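Kapitel 7
Die Beschaffung einer Greifzelle: Bedarf, Budget, Zeitplan 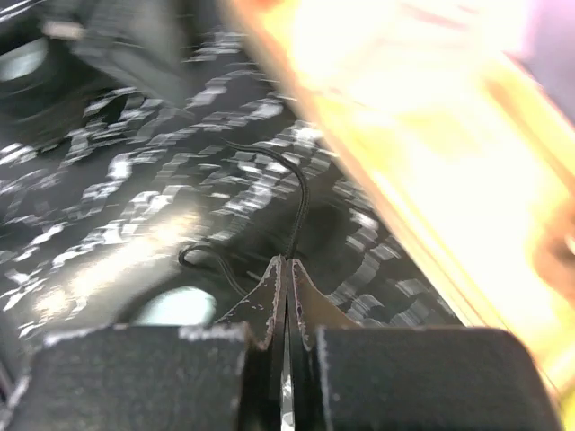 Wer zum ersten Mal eine Roboterzelle kauft, beginnt meistens mit dem Preis des Roboterarms. Das ist verständlich, denn dieser Preis steht gross im Angebot, und man kann ihn leicht mit anderen vergleichen. Der Arm ist aber nur ein Posten von vielen, und bei kleinen Zellen ist er oft nicht einmal der wichtigste. Mehr Aufmerksamkeit verdienen die Teile, die das Werkstück berühren. An den spitzen Fingern eines Parallelgreifers ist die dunkle Beschichtung an den Kanten abgeplatzt, und darunter sieht man das Metall. Solche Finger sind Verbrauchsmaterial, und sie gehören mit einer eigenen Zeile in das Budget. Ebenso muss man fragen, was gegriffen wird: Ein dünnes Kabel über einer glänzenden, geformten Oberfläche stellt andere Anforderungen als ein fester Würfel auf einem ebenen Tisch.

In diesem Kapitel lernen Sie, wie man aus einer Aufgabe einen Bedarf ableitet, wie man den Bedarf in Kosten übersetzt und wie man diese Kosten über mehrere Jahre verteilt. Die technischen Grundlagen der Greifer aus Kapitel 4 werden vorausgesetzt. Die Berechnung der Zykluszeit wird nur kurz wiederholt.

Lernziele

Nach der Bearbeitung des Kapitels können Sie
– einmalige und laufende Kosten einer Zelle unterscheiden,
– ein Lastenheft für eine Greifaufgabe mit biegsamen Teilen schreiben,
– zwei Angebote mit verschiedenem Lieferumfang vergleichen,
– eine Reserve für Verschleissteile begründen.

7.1 Ein Fall zum Einstieg

Die Firma Rudness in Clasau montiert Gehäuse, in welche dünne Kabel eingelegt werden. Die Arbeit wurde lange von Hand gemacht. Im Oktober bekam Edeltraud Ammann, die Leiterin der Arbeitsvorbereitung, den Auftrag, eine automatische Lösung zu planen. Sie holte zwei Angebote ein, eines von Zustness und eines vom Ingenieurbüro Trương.

Das Angebot von Zustness war auf den ersten Blick günstiger. Es enthielt den Arm, den Greifer und ein Paar Finger. Im Angebot von Trương waren zusätzlich die Inbetriebnahme, eine Schulung und ein Vorrat an Ersatzfingern enthalten. Frau Ammann stellte deshalb beide Angebote in derselben Tabelle dar und trug bei Zustness die fehlenden Posten nach. Für die Finger rechnete sie mit einem Wechsel nach 2.000 Betriebsstunden und einem Preis von 68 Franken pro Paar. Dieser Betrag ist klein. Grösser war die Zeit, in der die Zelle beim Wechsel stillsteht: 43 Minuten mit dem Einrichten, wenn eine geübte Person die Arbeit macht, und 56 Minuten, wenn sie von der Nachtschicht gemacht wird.

Am Ende lagen die Angebote nahe beieinander. Die Entscheidung hing nun von einer Frage ab, die im ersten Lastenheft gar nicht stand – wer nämlich die Finger wechselt und zu welcher Uhrzeit. Frau Ammann schickte das Lastenheft in einer zweiten Fassung an beide Anbieter. Auf diese Fassung kommen wir in Abschnitt 7.4 zurück.

7.2 Einmalige und laufende Kosten

Einmalige Kosten entstehen bis zur Abnahme der Anlage. Dazu gehören der Kauf, der Transport, die Schutzeinrichtung, die Programmierung und die Schulung. Laufende Kosten entstehen danach, solange die Zelle in Betrieb ist. Zu ihnen zählt man die Energie, die Wartung, die Verschleissteile und auch die Arbeitszeit für das Umrüsten. Manche Posten lassen sich nicht eindeutig zuordnen. Ein Ersatzgreifer zum Beispiel wird oft zusammen mit der Anlage gekauft, er dient aber dem laufenden Betrieb. In diesem Buch rechnen wir ihn zu den laufenden Kosten und verteilen seinen Preis über die geplante Nutzungsdauer.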